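Workshop Gallery: The Panel Room at Indstead

The ground floor room at Indstead has been in use since May. Before that it was a storeroom for office chairs, and the carpet dates from then. We left it down when the steel tables came in - it is easier on the feet than bare concrete, and dropped screws don't roll far on it.

Most of what passes over the tables is stamped sheet metal. The panels are bought in from Dillska, already pressed and trimmed, and they come here to be looked over before they go on to the Mertens store. Last year 2,151 panels were entered in the book. Of those, 339 were set aside for a second look, mostly for bent tabs or a burr on the edge of a cut-out.
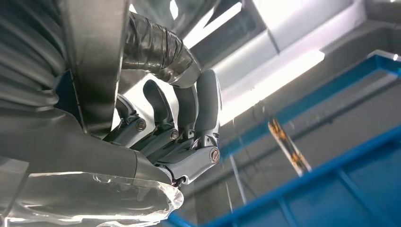 Finger joints held with round slotted screws, and a hose wrapped in black tape.
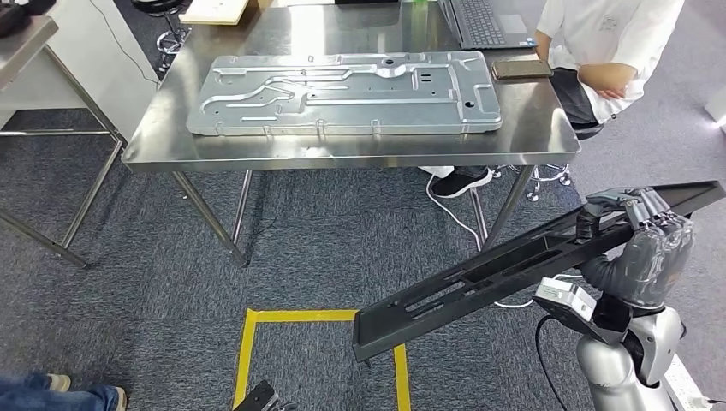 A ribbed panel lying flat on the steel table, with a laptop and a phone at the far end.

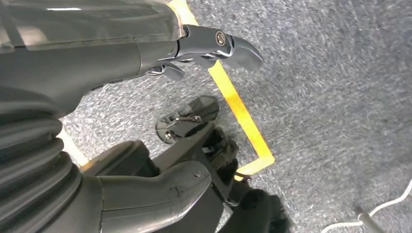 Gray speckled carpet, black bellows on the left and the gripper with its round bolt.

Text and page by the Indstead workshop office
Posted 2023-02-12 | Gallery 12

Notes on the room and the work

A panel is checked flat first. It goes on the table with the long side running left to right, and the checker looks along the ribs for any that have flattened out. The tabs come next, then the holes. Small dents in the open areas are written down but don't hold a panel back. A dent on a rib does.

Polished tops show every fingerprint, but they also make it easy to spot metal dust, which scratches the next panel if it is left there. The tops are wiped at the end of each batch with a dry cloth first and then a damp one. Please don't use the scouring pads from the kitchen.

Stools are on casters and get moved from table to table all day. If one starts to drag, turn it over and pull the carpet fiber out of the wheels. Spare casters are in the second drawer of the parts cabinet, in the same box as the table feet.

The Dillska delivery in the new year was a large one, some 961 panels, and part of it is still waiting in the corridor. Anyone coming through with a cart should use the rear door until the stacks are down.

Visitors are welcome in the room by arrangement. Wear closed shoes, and ask before lifting a panel - the edges are trimmed but they can still cut. Gloves are on the hook inside the door, in medium and large. Small sizes are on order.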